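Desk reset in Pristham: pens, cups and clear surfaces

The shared desks on the second floor of the Pristham office were due for a tidy, and in March we got around to it. The Jondden team uses most of them, with Poulain taking the row by the windows. Between the two groups a lot of pens, chargers and old notebooks had piled up.

We started with the surfaces. Everything came off, the desks were wiped down, and only the things people reach for every day went back. For most of us that meant a screen, a notepad and one cup for pens – no second cup, and no drawer organizer sitting out on top.

The cups are the ribbed cream kind. They are short enough that a regular pen sticks out at the top, so you can grab one without looking. They are also open and easy to rinse, and a shake over the trash can gets rid of the dust and eraser crumbs that collect in the bottom.

The cream cup, with a red pen lying near it in the first picture:
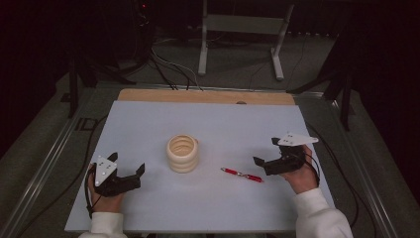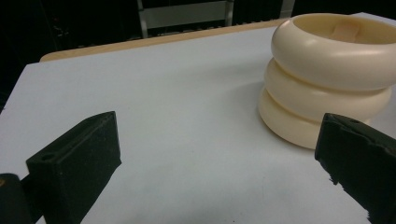 What goes in the cup

Keep it to 4 pens, plus a pencil if you use one. Test each pen on scrap paper before it goes in, and throw out the dry ones. Red pens are for marking up printed drafts, so every desk should have one. Highlighters and markers go in the supply cabinet next to Room 408.

Spare pens go in the cabinet too, on the middle shelf. If the shelf is low, add a line to the Overo order sheet taped inside the door. Orders go out once a month.

End of the day

Shared desks should be clear by 7 p.m. so the cleaners can wipe them. Pens go back in the cup, and the cup goes at the back of the desk, away from the keyboard. Papers left out will be moved to the tray outside Room 376 and kept there for a week.

Cable ties and labels are next, starting with the row by the windows.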